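Last updated: January

Home | Talks | Notes | Workshops | Contact

Speaker notes: The Junk Drawer Talk (Ashraf Amrani, evening session at El Ouafi)

Start with the question: who has a drawer they're scared to open? Wait for hands. There are always hands!

Tell the Trarkenar story. Shared kitchen, one drawer, 792 things in it when I tipped it out and counted (yes, I counted, it took a whole Thursday). Over 100 were pens and markers. Let that one land, then move on.

Main point: small stuff drifts. A comb goes down next to the forks on a busy morning and by spring it lives there. I love this part of the job, because you can put a drawer right in one evening and feel great about it for weeks.

Show the bin. Ask the room to call out where each thing should go: forks, the pink spoon, the light blue comb, the marker, the tool with the orange handle. Don't rush them, people really get into it.

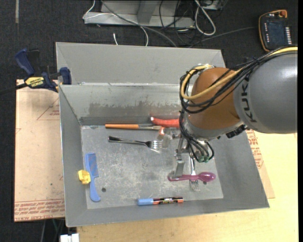

Houda Helmy asked at the last run whether forks need a tray at all if the drawer is narrow, and said she keeps hers standing in a jar by the stove. Great question, keep it in! A jar works fine, handles down, as long as it only holds forks and spoons.

Next, the sorting round. Kitchen, bathroom, desk, tools. Give each table 21 minutes and a bell. Strays go in the middle until the end.

If there's time: the Hukura drawer, and why I stopped buying dividers before sorting.

Handouts are by the door. Thank Dinance for the tables.

Comments (3)

Houda: The jar is still going strong.

Tried the sorting round with my kids and we found four tape measures.

Could you post the handout? I had to leave early.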